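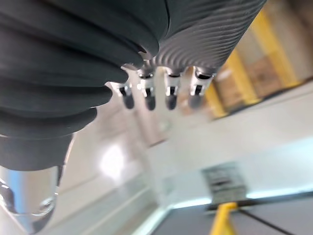
Can I build a rental unit over my garage in Wulluvine without going before the zoning board?
Under the current neighborhood rules, only if your lot is at least 60 feet wide and the garage already has a permit on record. Everybody else needs a variance, and we spent a good chunk of the meeting on that, so keep reading.

Wulluvine Homeowners and Neighbors
Minutes of the fall meeting, 24 September 2019
Kept by Jasper Willems, secretary (so blame me for the spelling)

We got started a little late because the side door at the Kivell Street hall was locked and the front one sticks. Boonmee Noiphan was in the chair. We had a good crowd, plenty of people I know and a few new faces from the Lopes Court townhomes. Welcome! I passed around the sign-in sheet and it came back with somebody's grocery list on it, which I have, if you're missing it.

Minutes of the last meeting
Read by me, a bit fast. One correction: I had written that the Lopes Court sales office was closing, and what I should have written is that it's moving into the end unit. Approved with that change.

Garage apartments
This was the big one. Boonmee went over the rules as they stand now (see the question at the top, which I get by e-mail all the time). A lot of the older homes between Kivell Street and the creek sit on lots that are 40 feet wide, so those owners have to ask for a variance every time, and the fee isn't refunded if you get turned down.

The proposal on the table is to ask the town to drop the lot width rule for any garage that opens onto an alley. A man from the upper end of Kivell Street was all for it. He and his wife want to move her mother in, and he'd rather spend the money on a decent staircase than on paperwork. A woman two houses down from me was against. She said parking on our block is already miserable on trash mornings and that renters will have cars too. I have to say I can see both sides, and I live there, so I stayed out of it and just wrote.

We went back and forth on short-term rentals for quite a while. Most people who spoke were fine with a year's lease and a lot less fine with weekend guests rolling suitcases down the alley at midnight. Boonmee suggested we put a line in our letter asking for a minimum lease, and that seemed to calm things down. Somebody asked what a garage apartment does for resale value, and we heard several very confident answers that didn't agree with each other. I'm not going to write them down.

Motion to send the letter, with the minimum lease language added. Moved, seconded, carried on a show of hands. There were some no votes and I was asked to note that, so it's noted. Boonmee will write the draft and I'll fix the commas.

The Kovel property
For those who are new, the Kovel property is the old nursery land at the bottom of the hill, the part with the greenhouses. It's been under contract since summer. The buyer's agent came to talk to us, which I thought was decent of her, and she put up a site plan on an easel that kept sliding down.

The plan has single-family homes along the road and a row of attached homes behind, by the railroad cut. She wouldn't give us prices. She did say the attached homes are meant for first-time buyers, and a couple of people in the back made a noise at that. The setback from the creek is 100 feet on the drawing. I asked if that was measured from the middle of the creek or from the top of the bank and she said she would find out and write to me. I'll post it when I have it.

Other questions she got, as best I could keep up: whether the big sycamores stay (the ones on the road do, the ones by the greenhouses she wasn't sure of), whether construction trucks can use Kivell Street (she'd prefer they didn't, but it's up to the contractor), and whether there will be a path through to the train station. The path got the most interest by far. I'd love one myself! Right now I walk the long way around by the gas station, and in January that isn't much fun. She said the seller's family has never objected to people cutting through but that a real public path needs an easement, and the easement has to be in place before closing if we want it done the easy way.

No vote was taken on the plan. Boonmee asked that anyone with strong feelings put them in writing, and please be polite, since the agent was very patient with us.

Transfer fee for new buyers
We talked about whether to raise the fee a buyer pays when a home in Lopes Court changes hands. The master association collects it and passes part of it to us for the entrance beds and the sign. It hasn't gone up in years and the sign needs new lights. One owner who is selling right now asked us to hold off until her closing is done, and that got a laugh, but I think she meant it. We tabled this one until October so we can look at what the neighboring associations charge. I said I'd call around, and I will.

For sale signs
Short item. The rule is 2 signs per listing, one in the yard and one at the corner on open house days. The corner signs are supposed to come down the same evening and lately they haven't. I'll send a friendly reminder to the listing offices. If you see an old one lying in the ditch, please don't take it home, just let me know where it is.

Odds and ends
The reassessment letters have gone out. If yours looks wrong, check the square footage first. Mine had our screened porch down as living space, and it took one phone call to get it looked at.

Boonmee still has a box of the neighborhood walking maps and would like her dining room back, so ask her for one.

There was a request for better coffee.

To do before the next meeting
Boonmee: draft letter on garage apartments, ask the town clerk how an easement request gets filed
Me: transfer fee calls, sign reminder, post the agent's answer about the creek setback
Everybody: written comments on the Kovel plan, to either of us

Next meeting is in October, same hall. I'll send the date once the hall confirms it. We wrapped up and folded the chairs, and a few of us stood in the parking lot talking about the path until it got too cold.

J.W.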